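Slide 1, just say hi. Don't read the title out loud, they can read!

Okay, so my talk is about toy bricks, and specifically about the surface you put them on. I know. Stay with me (pause, let them laugh if they're going to). I've been running the build table at Zestgate since May, and the best thing I ever bought for it was a plain mat.

- Ask for hands: who has chased a brick across a hard tabletop?
- The noise!! Tip 64 bricks out on a bare table and you can't hear yourself talk.
- Color matters more than I expected. I started with a patterned mat and the small pieces just vanished into it. Go plain, go dull.
- Tell the Flaltov story, keep it short. Skip the part about the glue.

Slide 7: start with a few bricks. I used to dump the whole tub, and people froze up and sorted colors for the entire session. Now I put out a little handful, off to one side, and leave the middle of the mat open for building.
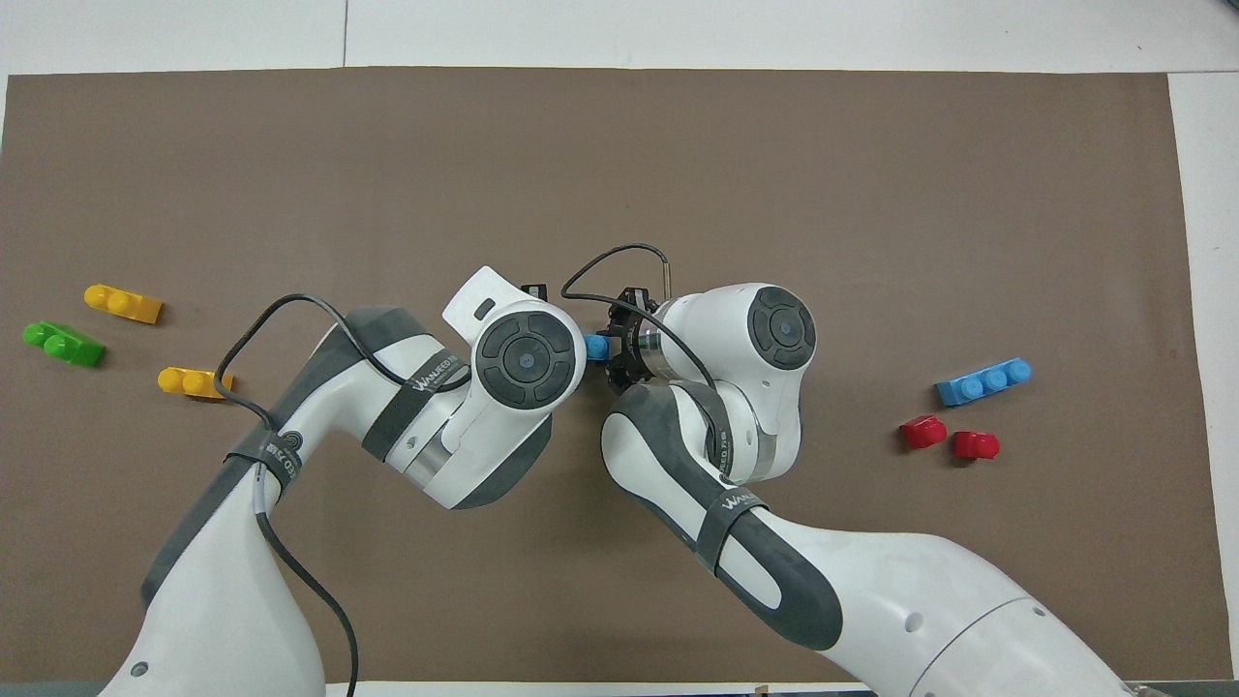
Brown mat, white table, three bricks over on the left and a blue one already picked up. Leave this up while I talk about the open middle.

Pallavi Bisht wrote to me that she'd go even further and keep the mat completely bare until somebody asks for a brick. I haven't tried that yet, but I want to! Throw it to the room, then go to questions.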